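Two-handed robot coming to our prep kitchen, what happens to the rest of us?

Posted in: Work and Careers > Food and Catering
Asked by benchsidebec, 2024-09-03

Hi all, long time reader, I mostly hang about in the slow cooker threads. I work in a production kitchen that does boxed lunches for offices and a couple of hospitals. On a normal day we send out 1,333 boxes, and don't ask me why it's that number, it's whatever the contract says. I'm on the tray line, so I'm putting the drink, the veg, the sandwich and the cutlery where they go and sliding it along. Been there four years and I like it, mostly for the people.

Last week our manager told us the company is trialling a two-armed robot from a mob called Nanavent. It'll start on plating and "item placement", which is my job with a fancier name. She was quite nice about it. She said there were no redundancies planned and that some of us would be "retrained as cell operators". Then she had to run off to a delivery and we were left standing there with our hairnets on.

So what I want to know from people who've been through it:

Does the job get worse or just different? Do your hours get cut on the quiet? And what does a cell operator do all day? I'm 51 and I'm fine with a phone, but I wouldn't call myself a computer person. My sister reckons I should start looking now while I've still got a job to leave. I don't want to, but I don't want to be the last one out the door either.

Any experience welcome, even if it's grim.

3 replies

Thodoris Karras
Member, 200 posts

Hi Bec, I've been through pretty much this, though on the packing side. I'm at Grornberg, we do meal kits and picnic hampers, and the robots came in this January. I'll give you the long version because I wish I'd had one!

First couple of months were annoying more than anything. The robot was slow, and everyone on the line had to work around it. You'd have four of us going flat out and then this thing at the end taking its sweet time over a tomato. There was a lot of eye rolling. A couple of the younger ones left, but they were going anyway (one to uni, one to a bakery).

What changed for me was who I talk to. On the old line you had someone on either side of you the whole shift and you'd chat the hours away. Now I'm at a station with two cells and a screen, and the nearest person is across the aisle. I get less of a sore back, no question about that. My shoulders are the best they've been in years. But I missed the talking more than I thought I would, and I said so, and to be fair they moved the stations so we face each other now. Worth asking for that before the floor gets bolted down, because it took ours ages to shift afterwards.

As for what an operator does: you top up the items, you clear it when it gets stuck, you wipe down, you check what comes out the other end, and you press a button to say yes or no to things. It took me 90 minutes to learn the screen and a good few weeks to learn the robot's moods. Hours didn't drop for permanents. Casual shifts did, and I won't pretend they didn't. If you're casual, ask now, and get it in an email.

The part I ended up enjoying is the simulator. Before they change a layout on the floor they run it on the computer, and they get a couple of us from the line to sit in and say whether it makes sense. I thought I'd be useless at it. But the engineers had never packed a hamper in their lives! They'd have things set out in ways no packer would put up with, stuff you'd knock over reaching for something else. You know more than you think you do after four years on trays. I saved one from a session on where to put the drink and the veg, so you can see the sort of thing they put in front of us:

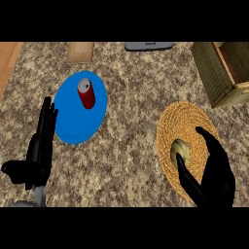 Simulator view, can on the blue plate, green veg on the woven mat, a hand at each.

You look at that and you say what you'd say to a new starter. My comment on it was about the can. I'd want it in the middle of the plate, and I'd want to know what the left hand plans to do about it, coming in side-on like that. Someone typed it up and that was my contribution for the morning. They don't need you to do any coding, they need you to be picky, and I've never met a tray line person who wasn't picky.

So my answer is different, and a bit lonelier, and easier on the body. I'd stay and put my hand up early for the operator training. The ones who went first at ours got the pick of the shifts and a small bump in pay. The ones who held out are doing the same job now without the bump, which I think is rough, but there you go.

Happy to answer more if you want to message me.

gravyboat_gus
New member

get out while you can. my brother in law was at Etard and they said no redundancies too. then they just didnt replace anyone who left. its the same thing only slower. also the thing broke down constantly and guess who had to stay back

Trinh Đặng
Regular

I'm a shift lead at Guzmán (chilled desserts, so lots of little pots) and I'd land somewhere between the other two.

Gus has a point about people not being replaced. We did the same. We have fewer people on the line than we used to, and it happened through folks retiring and moving on, so it never felt like a cut on any one day. If you're looking five years ahead that matters, and I'd ask your manager straight out what happens to a position when someone leaves it. She may not know. Ask anyway, and ask in front of other people.

A few other things I'd want in writing if I were you, Bec:

Whether the operator role is a new classification or just your current one with extra duties. Ours was the second until the union rep kicked up a fuss.

Who stays late when it faults. Please sort this one early. We had a few months where it was always whoever lived closest.

Whether you'll be marked on the robot's output. It's a horrible feeling getting a talking-to over a number you don't control. We got that taken out of reviews.

Whether training is on paid time. Sounds obvious, and at our place it still had to be argued over.

On the computer side, don't stress. My best operator is 63 and does all her texting with one finger. She's good at it because she listens to the machine and notices when something's off before the screen does. The one who struggled most was a young fella who trusted the screen completely.

I'd also go along to any of the simulator sessions Thodoris is talking about. We only had one, and I thought it was a bit of a show for the staff to be frank, the layout had been decided already. But I did catch that the pots were being fed from the side where our wash trolley has to get past, and that would've been a daily headache. Bring your lunch, they run over.

One more thing from the lead's side. Your manager was probably told not long before you were. Mine gave me the news in a car park. If she was nice about it, she might be somebody you can work with on this, so I'd go and see her with a list when she's not running to a delivery.

benchsidebec (original poster)

Thank you all so much, even Gus! I'm permanent part time so I'll be asking about the casuals on behalf of a couple of friends. I hadn't thought about the facing each other thing at all and that's going straight on my list, along with who stays back. I've told my sister I'm giving it till the trial's done. Thodoris, I'll message you about the operator training tonight once I've got tea on.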